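Henthorpe Shape Sorter – Frequently Asked Questions

Last updated September 28, 2018

Does the set need assembly?
No. The board is used flat, as it comes out of the carton. Remove the paper sheet between the board and the bag of pieces before first use.

Which piece goes in which hole?
Each cutout takes one outline. Pieces are matched by the shape of the end face, and color plays no part. A piece of any color will go in if the outline agrees.

The long cylinder stands on the board but will not drop in. Is it faulty?
Usually not. Check that the end face is over a round hole and that the piece is upright. A long piece binds against the rim at a small tilt – the allowance in the current boards is 2 mm across the hole. If it still binds when upright, send us the part number from the carton label.

Why does the star take longer to learn than the circle?
A circle fits at any rotation. The star has to be turned until its points line up with the cutout. We suggest leaving it until the round and oval holes are routine.

Do the holes go all the way through?
The larger ones do. On a table, a short piece will rest on the tabletop and can be lifted out by hand. On carpet, the board may rock slightly; a hard floor works better.

How do I clean it?
Wipe with a damp cloth and mild soap. Let the board dry flat for 15 minutes before putting it away. Do not use a dishwasher. Do not leave it on a radiator, as boards stored above 80 °F for long periods can curl at the corners.

Are pieces from the Plirkora set compatible?
The round pieces are. The Plirkora polygons are cut to a different size and will jam.

Can I order single pieces?
Yes. Quote part 141 for the long cylinder. Other part numbers are on the carton insert. Orders placed in June ship later than usual while stock is recounted.
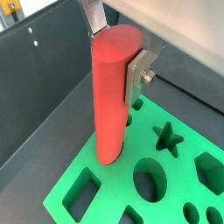 Zoila Grajales: Could you add a line on the oval? My son keeps trying the round pieces in it, and they go through at any angle, so he thinks he has it right.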